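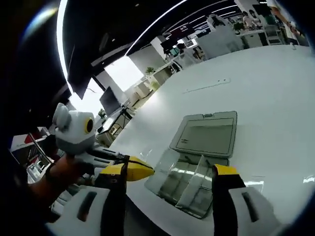 Tomás Coelho는 초안을 읽고 칸막이 상자를 쓰면 부품 찾는 시간이 줄어든다는 전제부터 의심스럽다고 적어 보냈다. 칸이 늘면 잘못 넣을 자리도 늘어나고, 뚜껑이 투명하다고 해서 M2와 M2.5가 구별되지는 않는다는 것이다. 발표는 이 지적에 답하는 순서로 진행한다.

발표자 노트: 공용 작업대의 소형 부품 보관
발표자 Berwyn Meredith
질의응답은 마지막에 한 번만 받는다.

슬라이드 1. 범위
다루는 것은 힌지 뚜껑이 달린 투명 플라스틱 칸막이 상자와 그 상자를 올려놓는 작업대까지. 서랍장, 벽걸이 통, 정전기 방지 용기는 제외한다. 제외 이유를 물으면 부록 A를 가리키고 넘어간다.
대상 공간은 칸막이벽이 없는 사무실. 책상, 흰 작업대, 수납장이 한 공간에 있고 작업대는 여러 사람이 돌려 쓴다. 제조 현장의 재고 관리와는 조건이 다르다는 점을 먼저 말할 것.

슬라이드 2. 용어
칸: 고정 벽 또는 탈착식 칸막이로 둘러싸인 최소 구획.
상자: 뚜껑 하나를 공유하는 칸의 묶음.
자리: 상자가 돌아가야 하는 위치. 작업대 위는 자리로 치지 않는다.
이 구분을 뒤에서 계속 쓰므로 화면을 조금 오래 띄워 둔다.

슬라이드 3. 출발 상태
Bamia 프로젝트가 끝난 4월 시점의 목록을 보여준다. 낱개 기준 1346점. 나사, 너트, 스페이서, 커넥터 하우징, 압착 단자가 섞여 있었고 품목명이 적힌 것과 적히지 않은 것이 같은 봉투에 들어 있는 경우가 있었다.
주의: 숫자 자체는 중요하지 않다. 목록을 만드는 데 오후 한나절이 들었다는 점만 언급.
같은 규격의 나사가 세 군데에서 나온 사례는 표로만 보여주고 읽지 않는다.

슬라이드 4. 칸 크기 정하기
칸 크기는 부품 크기가 아니라 손가락 폭에 맞춘다. 성인 검지와 엄지가 바닥까지 내려가서 부품을 집고 올라올 수 있어야 한다. 안쪽 폭이 좁은 칸에서는 작은 와셔가 모서리에 붙어 나오지 않는다. 이런 칸은 긴 부품 전용으로 돌린다.
칸 높이의 3분의 2를 상한으로 잡는다. 그 위로 채우면 뚜껑을 닫을 때 부품이 칸막이를 넘는다.
탈착식 칸막이는 옮긴 뒤 손톱으로 아랫단을 눌러 본다. 들뜬 칸막이 아래로 얇은 와셔가 빠져나간다. Coelho가 말한 오분류의 상당수가 분류 단계의 실수보다 이 틈에서 생겼다. 우리 기록의 해당 부분을 화면에 표시한다.

슬라이드 5. 뚜껑
힌지 뚜껑은 뒤로 젖혀 세운 상태에서 깊이를 더 차지한다. 상자 바닥 치수만 보고 선반 깊이를 정하면 선반 위에서 뚜껑을 다 열 수 없다. 선반에서 열지 않고 작업대로 가져와 연다는 규칙이면 문제없다. 우리는 이쪽을 택했다.
여는 순서: 평평한 곳에 놓는다. 걸쇠가 몸 쪽을 향하게 돌린다. 한 손으로 본체를 누르고 걸쇠를 푼다. 뚜껑을 끝까지 젖힌다.
중간에서 멈춘 뚜껑은 저절로 닫히기도 한다. 시연할 경우 빈 상자를 쓴다.
닫은 다음에는 걸쇠 소리를 확인한다. 들고 나서 확인하면 늦다.

슬라이드 6. 투명도와 조명
투명 재질의 장점은 열지 않고 종류를 짐작할 수 있다는 것. 규격까지는 알 수 없다. Coelho의 두 번째 지적은 맞고, 그대로 인정한다.
천장 조명이 강한 곳에서는 뚜껑과 칸막이 면에 반사광이 길게 생긴다. 보는 각도를 바꾸면 해결되지만 밝은 금속 부품은 반사광에 묻힌다. 상자 아래 무광 회색 종이를 깔아 비교한 결과를 다음 화면에 둔다. 흰 작업대 위에서는 투명 상자의 테두리도 잘 안 보인다. 종이 한 장으로 둘 다 나아진다.
조도 측정값은 500럭스와 1000럭스 두 조건. 1000럭스에서 읽기가 더 쉬웠다는 사람도 있고 반사 때문에 불편했다는 사람도 있었다. 결론을 내지 않는다.

슬라이드 7. 라벨
라벨은 두 층으로 나눈다. 상자 라벨에는 품목군과 자리 번호만. 칸 라벨에는 규격과 길이.
상자 라벨의 위치는 뚜껑 앞면 왼쪽 모서리로 통일했다. 뚜껑을 젖히면 글자가 뒤집혀 보일 수 있으므로 본체 옆면에 같은 라벨을 하나 더 붙인다.
칸 라벨은 칸 바닥에 붙이지 않는다. 부품이 덮는다. 칸막이 윗단에 얇게 붙이는 방법도 시험했으나 뚜껑과 마찰해 떨어졌다. 현재는 뚜껑 안쪽에 칸 배치를 그대로 옮긴 도면을 붙인다. 도면은 뚜껑을 열었을 때 바로 읽히는 방향으로 인쇄한다. 처음 인쇄본은 상하가 반대였다. 전부 다시 뽑았다.
인쇄가 흐려진 라벨은 덧쓰지 않고 교체한다. 감열지 라벨은 창가 쪽에서 빨리 바랬다.

슬라이드 8. 분류 절차
1. 봉투를 트레이에 쏟는다. 작업대 상판에 직접 쏟지 않는다. 상판에 배선용 홈이 있는 경우 작은 부품이 그쪽으로 굴러간다.
2. 재질로 먼저 나눈다. 금속, 수지, 기타.
3. 금속은 나사산이 있는 것과 없는 것으로 나눈다.
4. 나사산이 있는 것은 게이지에 끼워 본다. 눈으로 판정한 것은 분류로 인정하지 않는다.
5. 한 칸에 한 규격. 남는 것은 미확인 칸으로.
미확인 칸은 상자당 하나만 둔다. 칸이 차면 그날 비운다. 판정이 안 되면 폐기한다. Morris 쪽에서는 미확인 칸을 두 개로 운용했는데 양쪽 다 찬 채로 남았다고 한다.

슬라이드 9. 둘이서 작업할 때
한 상자에 두 사람이 동시에 손을 넣지 않는다. 한 사람은 집어서 넘기고 한 사람은 칸에 넣는다. 역할은 상자 단위로 바꾼다.
장갑을 끼면 M2 이하에서 놓치는 경우가 늘었다. 손끝이 얇은 제품으로 바꾸거나 핀셋을 쓴다. 핀셋은 끝이 무딘 쪽이 칸막이를 덜 긁는다.
상자는 두 사람 사이에 두고, 뚜껑은 아무도 앉지 않은 쪽으로 젖힌다.

슬라이드 10. 작업대 위 규칙
작업대 위에 열린 상자는 하나. 다른 상자를 열려면 먼저 연 것을 닫는다.
화분, 인형, 컵 같은 개인 물건은 작업 중 상자 둘레에서 치운다. 규칙에는 물건 종류를 열거하지 않고 상자 둘레 손 한 뼘으로만 적었다.
곡선 가장자리를 가진 작업대에서는 상자를 가장자리와 나란히 놓을 수 없다. 모서리 하나가 밖으로 나가기 쉽다. 안쪽으로 더 밀어 넣는다.

슬라이드 11. 결과
Belari 프로젝트에서 같은 방식으로 다시 분류했다. 최종 물량은 거의 2000점. 오분류 점검은 상자마다 칸 세 개를 뽑아 게이지로 확인했다.
찾는 시간은 줄었다. 다만 측정에 참가한 사람이 모두 분류에도 참가한 사람이었으므로 배치를 이미 알고 있었다. 이 제한은 반드시 말로 밝힌다. Coelho의 첫 번째 지적에 대한 답은 아직 부분적이다.
상자를 제자리에 돌려놓는 비율은 측정하지 않았다.

예비 슬라이드. 예상 질문
Dellell 규격 상자와 호환되는가: 바깥 치수는 맞고 칸막이 홈 간격이 다르다. 칸막이를 섞어 쓰지 않는다.
상자를 쌓아도 되는가: 세 단까지. 맨 아래 상자에는 자주 쓰지 않는 규격을 넣는다.
세척: 미지근한 물과 중성세제. 알코올은 칸막이 모서리에 잔금을 만든 사례가 있어 쓰지 않는다.
게이지 도면은 부록 C, 뚜껑 안쪽 배치도 양식은 부록 D. 인쇄본은 연단 왼쪽에 둔다.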